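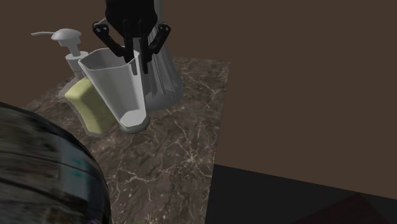
Slide 2: What guests notice in the bathroom

Start with the Fisthorpe survey. We asked 213 guests what they remembered a month after checkout. The bed came first. The bathroom came second, well ahead of breakfast.

Pause here. Ask who in the room has stayed somewhere with no place to put a toothbrush.

Main point: counter space. Guests unpack their small things first, and they want them near the sink. At Mathias we took the folded cards and the soap tray off the counter in November. Complaints about clutter dropped from 8 a week to 2.

Mention cost – almost nothing, mostly staff time.

Slide 3: Hooks

Ashley Tapley ran this part at Biltis and has the full numbers if anyone asks. Two hooks by the shower, one behind the door. Put them low enough for a child to reach.

Skip the Kultness example if we are past 3:30.

Slide 4: Lighting

Side lights, not overhead. Show the before and after from room 801, then take questions.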